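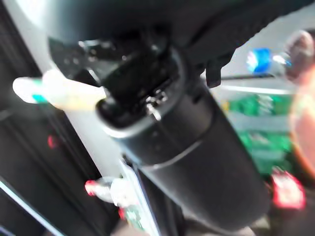

Photo: Chacko / Flestbridge Walkers newsletter

Refill stops — what's open, what isn't

Quick one this month, the November issue is already behind and I still have the bus times to type up.

The tap at Sulcombe station is back on. Outside wall, platform side, green sign. Push hard and hold it, the flow is slow. A liter takes a while so don't leave it till your train is pulling in.

Flestbridge library — yes, inside, by the restrooms, any time they're open. You do not have to be a member. Two people wrote to ask, so there you go.

Gredine trailhead is OFF for the winter. They drain the pipe so it doesn't freeze and it won't be on again till spring. Next water after that is the farm store, 600 yards down the lane, and they close at 4 pm now. Carry enough from the start if you're doing the full ridge.

Hot drinks. The kiosk at the lower parking lot will fill a flask with hot water for nothing if you buy something, anything, a banana is fine. Tea is up to you. They ask that lids come off before you hand it over, the line gets long.

We asked for flask tips last issue and got a pile of replys, thank you. The ones that came up most: fill it with boiling water first, let it stand five minutes, tip it out, then put your drink in. Fill it right up. Milk in a seperate little jar. If the lid smells, baking soda and warm water overnight, and take the seal out to wash it if yours comes out.

Soup — thin ones only, or you'll be eating with a stick.

Lost and found is getting silly. Three single gloves, a hat, a reading glasses case with no glasses. All in the box at the library desk till the end of the month, then the thrift store gets them.

Refill map is being redone, 800 copies, out with the next issue. Corrections to the usual address before it goes to the printer please. New taps especially, and closed ones.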